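A morning at the Vodeck open day

I'd been on the list for the Vodeck open day since last April, when they had to turn people away at the door, so when an email arrived offering me a morning slot I said yes before I'd even looked up the trains. (Two changes and a bus, if you're thinking of going. The bus stops at the bottom of Prasby hill and they are not joking about the hill.)

For anyone who hasn't followed them, Vodeck used to make conveyor parts and now spend most of their time teaching robot arms to do small household jobs. They share the building with a firm called Valtonen, who do something with bearings and who had put out a much better spread of biscuits, so I did my waiting about on their side of the corridor. There were 19 of us in my group: a few engineers, a couple of teachers, a very keen sixth former with her dad, and me with a notebook and a blister.

We got lanyards and a short talk about fire exits, and then we were handed over to Anitha Warrier, who runs what they call the examples team. I'd expected slides. She had a whiteboard with one sentence on it, "How many times do you have to be shown?", and she asked each of us how often somebody had to show us how to tie a shoelace. The answers were all over the place! Her point was that a person brings a lifetime of handling things to that lesson, and a learning system brings whatever you've collected for it and not a scrap more. So her team collects. They drive an arm through a job, over and over, and save every go as a recording of what the arm saw and how it moved. Then the recordings go off to train the system that will one day have to do it without them.

What surprised me was how much of this is done without any metal at all. They have real arms upstairs (we got to those later, patience), but the bulk of the examples come out of simulated kitchens. You sit at a desk with a controller, the kitchen is on a screen, and the arm in it does what your hand does. If you knock the bread on the floor you press a key and the bread is back. I was rather taken with that, having a kitchen of my own where it doesn't work.

The kitchen they had up for us was called Susex, spelled just like that. I asked if it was a typo and Anitha said it had been one for so long that it was now the name, and that changing it would break every folder they had.

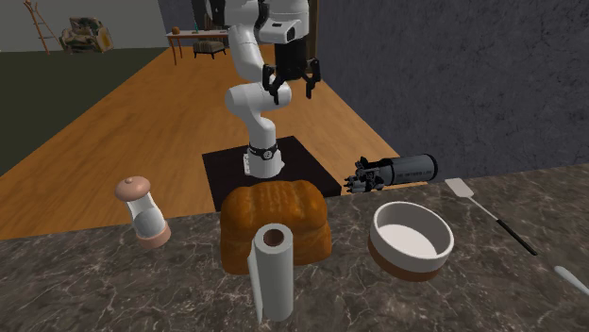 The Susex kitchen on the big screen, with the bread and the paper towels right in front of the arm.

I should say something about the look of it, as I'd gone in imagining wireframe and flat grey boxes. It's a proper marble worktop with veins in it, and a wooden floor, and at the far side of the room somebody has gone to the trouble of a ladder and an armchair. None of that furniture is ever touched. I asked why bother, and got a really good answer from Daiane Nogueira, who builds the rooms. If every recording is made against the same plain wall, she said, the system can end up leaning on the plain wall. It picks up habits from things you never meant to teach it. So she gives it rooms with stuff in them, and she swaps the stuff, and shifts the point of view, and moves the bits on the counter from one recording to the next. The armchair is there so that the armchair can be ignored.

I liked Daiane enormously. She told us she spends a good part of her week thinking about where people leave spatulas.

Then came the part I'd travelled for, which was having a go. They had two desks free and we took it in turns, five minutes or so each, with the others crowded behind giving advice. The controller is a sort of chunky handle with a trigger. Move the handle and the gripper moves, squeeze and the fingers close. Easy, I thought. I play the piano (badly), I can parallel park, how hard can it be?

Reader, I couldn't get near the bread. What throws you is the depth. On a flat screen you have very little idea whether the fingers are over the thing or a hand's width behind it, and the only way to find out is to go down and look foolish. The sixth former worked out before any of the adults that you should watch a second view from the side while you steer in the first, and after that she was picking things up as though she'd been at it for years. Her dad and I both had another turn using her method and were still hopeless, though in a more informed way.

The staff make it look like nothing. One of the team did a run while we ate our sandwiches and it was lovely to watch, slow and very even, with a tiny settling pause before each grasp. Anitha said the pause is on purpose. A hurried demonstration gives you hurried movements back, and if the person driving dithers about then the dithering gets learned too. New starters spend their first couple of weeks making recordings that are never used for anything, purely to get the wobble out of their hands.

She was also quite firm on the subject of mistakes. I'd assumed they'd throw away every recording with a fumble in it, but they sort them. A run where the arm misses, backs off and tries again properly can be worth having, because the real thing will miss now and then as well and needs to have seen somebody recover. A run where the driver loses heart and mashes the handle about goes in the bin. Mine went in the bin. She was very kind about it. 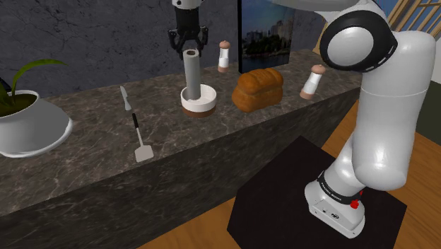
After lunch we talked numbers, and I did write these down. For a single job in a single room they like to have 200 good recordings before they'll train on it at all. The Susex kitchen had 812 on the day we were there, across all its jobs, and there was a little chart by the door where the team fill in squares with a highlighter as they go. I asked whether the computer couldn't fill in the chart. It could, said Anitha, but then they'd have no reason to get up.

Each recording also gets a written line to go with it, saying in ordinary words what the job was. That sounds like the dull bit, and I think several of the group drifted off towards the biscuits at this point, but I found it fascinating. Is it "put the bread by the bowl" or "move the loaf next to the bowl"? Is it the paper towels, the kitchen roll, the roll? People at home will say all of those, so the team write all of those, and they've had some fairly heated discussions over what counts as "next to". Daiane showed us a page of rejected lines. My favourite was just "tidy", which I've said to my own children with about as much success.

Upstairs, then, for the real arms. They were behind a yellow line and we weren't allowed past it, which I minded less than I thought I would because they're quite big close up. This is where they find out how much of the screen work carries over. Not all of it does. Things in the real world are a bit sticky, or a bit heavier on one side, and the light changes when a cloud goes over. One of the engineers in our group got into a long conversation about friction that I followed for perhaps a minute and a half. What I gathered is that they collect a smaller pile of real examples as well and mix the two, and that the argument over how much of each to use has been running for as long as the firm has had a kettle.

A few practical notes if you're tempted. Wear flat shoes. The desks are in a warm room and the upstairs is freezing, so bring something you can take on and off. There's step-free access but it's round the back by Valtonen's loading bay, and the sign is small, so ring ahead and somebody will come and meet you. Children are welcome from secondary age and I'd say they get more out of the driving than we do. The afternoon group starts at half past one and seemed to have a shorter queue for the desks, so I'd ask for that one. And do ask questions, because they clearly love being asked, and the formal talk leaves out most of the good stuff.

I missed the early bus back by standing at the desks for one last try after the others had gone for their coats. I got the fingers either side of the loaf, squeezed, and lifted it a good inch off the counter before it slid out. Anitha asked if I'd like that one saved. I said yes please, and she typed in a line for it, and I didn't see what she put.

Last updated: April

Contact | Copyright and reuse | Back to top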